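4.2 Do yearly upgrades change how people use their phones?

The claim that buyers of a new flagship phone "use it differently" appears often in vendor material and, with less support, in academic work. Dolan's survey of upgrade habits is the usual citation. It asked owners whether they felt their new handset had changed their daily routine, and most said it had. We are not convinced that this question measures anything except satisfaction with a recent purchase. A person who has just paid for a phone is a poor judge of whether the money was well spent, and the survey was sent out in August, when many of the owners had held their device for less than 20 days.

Our own logs, described in Section 3, cover 100 owners of the Skonum handset, all of whom moved to the following model during the study. We compared app launches, screen time, charging habits and camera use before and after the switch. Camera use rose in the first 10 days and then went back to its earlier level. Charging became less frequent, as one would expect from a fresh battery of any make. We found no lasting change in the other two measures.

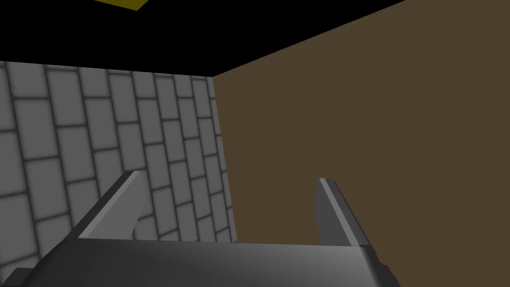

Figure 4. Simulated view over a gripper's palm housing toward a room corner, with a brick wall at left and a brown wall at right.

It could be argued that these measures are too coarse. Ruggiero makes this point about the Vītola series, where the main selling feature was a faster graphics chip, and suggests that heavier games would show the benefit. Perhaps they would. Only 11 of our owners opened such a game more than once a week, and a feature that matters to so few people is a weak basis for the broad claims made on its behalf. Ruggiero's benchmark also ran on units lent by the maker, with background services turned off. Few owners keep a phone in that state.

A second objection concerns software. Iltska shipped its new assistant only on the later model, and some reviewers treated this as a hardware advance. We could find no technical note explaining why the older chip was left out. Until one is published, we count the assistant as a sales decision and leave it out of the comparison. Readers who disagree can find the figures with the assistant included in Appendix B; the overall result is the same.

The Flasine owners in the comparison group, who kept their old phones throughout, are discussed next.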